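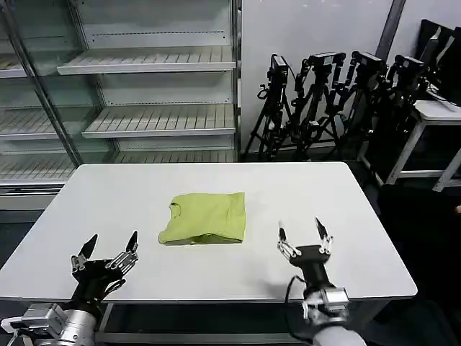

Tutero folding table, white: my review after one winter

I bought the Tutero from the Norgate shop in February, to have one more surface in our small apartment. I use it for laundry, for sewing and sometimes for dinner, when my friend Inna Kostiuk comes with her children. I paid the full price for it.

Setting up

The legs open with a strong push, and the lock on each side closes with a click. The first time I needed 11 minutes, now it takes 2. The instructions are only drawings, and drawing number 3 is not clear – the lock must point to the inside.
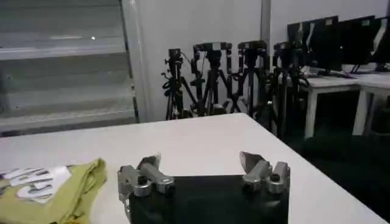 Daily use

The top is flat and smooth, so it is easy to work on under my lamp. T-shirts and towels fold well on it. Coffee comes off with a damp cloth, but a blue pen left a line which I still can see. When I sew fast, the table shakes a little.

My old Politis table was heavier and shook less, but I could not carry it alone. 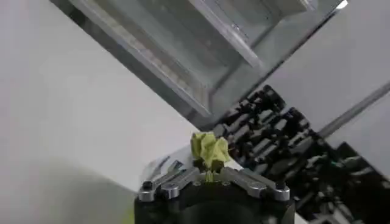 What I would change

I would like a handle for carrying and softer feet, for the floor. The shop answered my letter about the feet in a polite way and sent me a set of felt pads. They stay on well.

For laundry and meals I recommend it. For a heavy sewing machine – better try it in the shop first.

Anastasia Tsakiris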